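November, a little past four in the afternoon

I have my tea and my feet up, and I'm going to write this down before supper, because I promised myself in the spring that I'd keep this diary for the quiet days as well as the big ones. Today was a quiet one with a good deal of lifting in it.

Ludivine and I have been talking about rearranging the big room since the summer. She has drawn it three times, each time on the back of something I needed (the last one was my dentist's reminder, and I missed the dentist). What she wants is a clear stretch of floor in the middle, with the desks back toward the window side and the shelves left along the wall where they've always been, and I have to say that now I've spent a day in there thinking about it properly, she's right. I told her so on the phone and she was gracious for nearly a minute.

I started with the pale table, the one with the rounded edge, because I love it and wanted to be the one to decide where it goes. It has that nice light wood color and just a little grain to it, and when the sun comes in through the big window it makes the whole end of the room look cheerful. I wiped it down twice and stood there with the cloth in my hand, looking at the greenery outside and doing nothing useful at all.

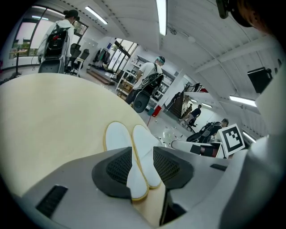
The coats are my next worry. Ludivine says the rack can stay, and I say that as soon as the real cold comes there will be twice as many jackets on it, all of them dark, and everybody will go home in the wrong one, the way I did last winter when I wore a stranger's coat all the way to the bakery and found a train ticket in the pocket. I'd like name tags. Blandine Langlois sews beautiful ones and I mean to ask her on the telephone tonight, if I can get a word in!

Then there's the low wooden platform. I had a notion of putting plants on it, a fern at least, and maybe the lemon tree that's been sulking in my hallway. Ludivine wrote back one word, "watering," and I suppose I see her point. I'm going to bring the fern anyway and see how long it takes her to notice.

I did the shelves after lunch, or I did a part of the shelves, which is how it always goes. They hold so much. I took down one box from Jonis that I was sure held light bulbs and it was full of old instruction booklets, and I sat and read one for a kettle we gave away years ago. Under it was a receipt from Plultora for 57 dollars with no hint of what we bought. I put the receipt in my purse as if that would help. The boxes that Gilbert labeled are easy, and the ones I labeled myself say things like "misc." and "other misc.," so I have no one to scold there.

The part I'm happiest with is the round mat. I'd been against it in the store, I'll admit, thinking beige on a gray floor would look like porridge, and it's lovely. It softens the whole middle of the room. That polished floor is handsome, but it shines so much that it feels a bit chilly to look at by November, and now the eye has somewhere to rest. The white slippers live on it too, side by side, and I find it a very friendly thing to see a pair of slippers when you come into a big room. It makes you want to sit down and stay a while.

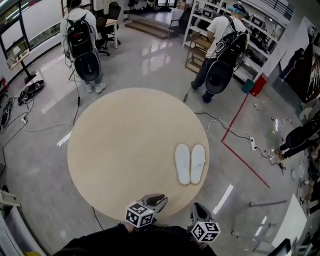 Do I want a second mat, over by the desks?

I think one is plenty for now, and I'd sooner spend the 30 dollars on a decent lamp for the little wooden desk.

I'm glad I got that settled on paper. I tend to argue these things with myself in bed.

Still to do: the cables over by the wall, which I have no courage for, and finding out whether the black office chairs can all be lowered, as my feet dangle in the one I tried. I also want a proper home for the red container and the teal bin. They look quite jolly at the foot of the shelves, but I can see myself kicking one of them in a hurry. Ludivine thinks the wooden cart could take them both. Maybe it could, if we ever agree on what the cart is for.

My back is telling me about every box. I've run the bath and I'm going to have the leftover leek soup with the good bread, then call Blandine about the tags before 9, when her program starts and she stops listening.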